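Scoring short signed narratives when the raters disagree

6 min read

I have spent most of this spring on one question: what to do with a receptive and expressive test battery when two trained raters watch the same clip of a signing child and write down different scores. We have 13 raters on the project, spread over two sites, and the easy answer (average them) hides the part I care about.

Some background for readers who come here for the statistics and not for the sign linguistics. The task is a short story retell. The child watches a wordless cartoon, then signs the story to a deaf adult who has not seen it. Each retell is scored on a rubric with 17 items. Some items are close to mechanical: did the child introduce both characters, did the child mention the bridge. Others ask for a judgment about grammar, such as whether a classifier handshape was kept consistent across a stretch of signing, or whether a role shift was clearly marked at its start and end.

The mechanical items behave well. The grammar items split into two groups, and the split is not where I expected it. Handshape consistency is fine. Use of space is fine once raters have been through the second training set. Role shift is the problem, and within role shift it is the closing boundary. Raters agree on when a child becomes the character. They disagree on when the child stops.

Daryna Vakulenko, who built the first version of the rubric, thinks this is a problem with the wording. The current item reads "role shift is clearly closed." Her proposal is to replace "clearly" with a list of acceptable markers: return of eye gaze to the addressee, return of the shoulders to neutral, or a lexical sign that can only belong to the narrator. Any one of the three would be enough for the point.

I tried this on a small set of eight retells. Agreement on the item went up, but the item got easier, and the older children were almost all at ceiling. An item that everybody passes gives a reliable score and very little information. For a screening test that might be acceptable. For an instrument that is supposed to track growth between ages five and ten, I would prefer to keep some spread. 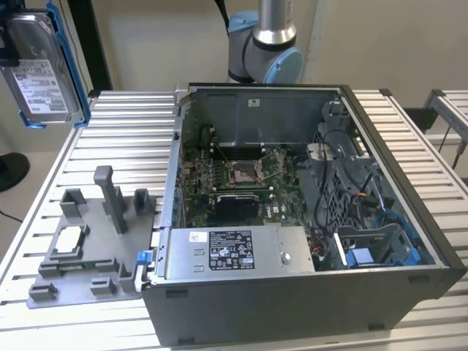
Rater severity is the other half of the problem, and I should have modeled it from the start. With a fully crossed design (every rater scores every child) it can be estimated directly, but we cannot afford that many viewing hours, so each retell is scored by three raters and the sets overlap. The overlap has to be planned. If one group of raters never shares a clip with another group, their severities cannot be put on one scale, and no amount of modeling will repair it afterward. We came close to this in October, when the Narkura site scored its own clips for two weeks with no exchange. Each file was complete taken alone, and each was of limited use until linked to the others, in the way that a hard drive in its blue caddy, held up outside the computer case, has a printed label full of text and still needs to be seated in the tower before anything can be read from it. We now send a fixed set of linking clips to both sites every week.

The model itself is ordinary. It is a many-facet Rasch model with facets for child, item and rater, plus one interaction term for rater by item type. The interaction term is what earns its place. Without it, two of our raters look average. With it, one is lenient on content items and severe on grammar, and the other is the reverse, so in the main effect they cancel to nothing. Both raters are native signers, and both passed the same certification. Róisín Phelan, who runs the training at the second site, was not surprised by this at all and had written as much in her notes before I fitted anything.

A few details for anyone attempting something similar:

Scores entered as "not observed" must be kept apart from zero. Our first export merged them. A child who never attempts a role shift has not failed to close one. I lost four days to this.

Raters should not see the child's age. Blinding is imperfect, as the raters are watching a video of the child, but removing the age from the score sheet reduced the age effect on the severity residuals by a visible amount.

Drift is real. We insert repeat clips at long intervals, and most raters become slightly more severe over time. The drift is small next to the differences between raters, but it runs in one direction, so it does not average out in a longitudinal study.

Video frame rate matters more than I assumed. On the older recordings the brief gaze shifts that close a role shift can fall between frames, and raters pause and step through looking for something that was not captured. I have started recording frame rate as a covariate.

On the wording question, Damir Kos suggested a compromise that we are piloting now. The item becomes a three-level scale: no closing marker, one marker, more than one marker. This keeps Daryna's list, and it gives the older children somewhere to go. The risk is that a child can sign a perfectly good story with a single gaze shift, as adults do, and we would be rewarding redundancy. To check, we need adult data on the same cartoon, scored by the same people under the same rules. Zoriana Melnychuk is recruiting adult signers for that now, and the first recordings are due to be scored over the summer.

I will post the item maps when the adult data are in. The code for planning the overlap between raters is short and I am happy to send it to anyone who writes, with the warning that the comments are mostly notes to myself.

This site uses cookies to remember your reading preferences. By continuing to browse you accept their use.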